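Sorting small hardware: by size or by job?
Posted by Emerson Barros, February

I finally got tired of coffee cans. Over the winter I moved all my screws, washers and picture hangers into drawers, and now I'm stuck on how to group them. My first try was by size. That lasted until I had to rehang a cabinet door and opened five drawers to get what I needed. 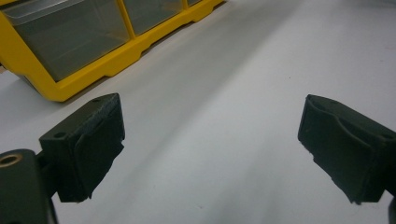

So I'm thinking of going by job instead — hinges with their screws, wall anchors with theirs. The downside is that the same #8 screw ends up in three places. What do the rest of you do?

tuleck_shop
By size, always. I did it by job for years and kept buying boxes of screws I already owned. Last box was 200 drywall screws from Randa, and I had a nearly full one under "shelves."

Steiner63
Disagree with Tuleck. Size works if you build things. If you mostly fix things around the house, you want the whole kit in one drawer. I pull the drawer, carry it to the door or the sink, and bring it back when I'm done.

tuleck_shop
And then the drawer is sitting on the sink for a month.

Steiner63
Not in my house.

Emerson Barros
I can see both. I do a lot more fixing than building. I may keep the common wood screws by size and do everything else by job.

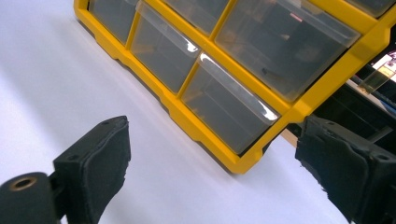
Labels, while we're on it

flumesard
Whatever you pick, label it before you fill it. I used masking tape and it dried up and fell off in the garage. Paper slipped inside the front of a clear drawer has held up much better.

Steiner63
I tape one of the actual screws to the front. No reading needed.

tuleck_shop
That part I agree with. Do keep metric separate from inch though, whichever way you go. I mixed M4 with #8 once and stripped a bracket.

Emerson Barros
Mine are mixed right now. I'll sort those out first. Does anyone have a thread gauge they like for small stuff?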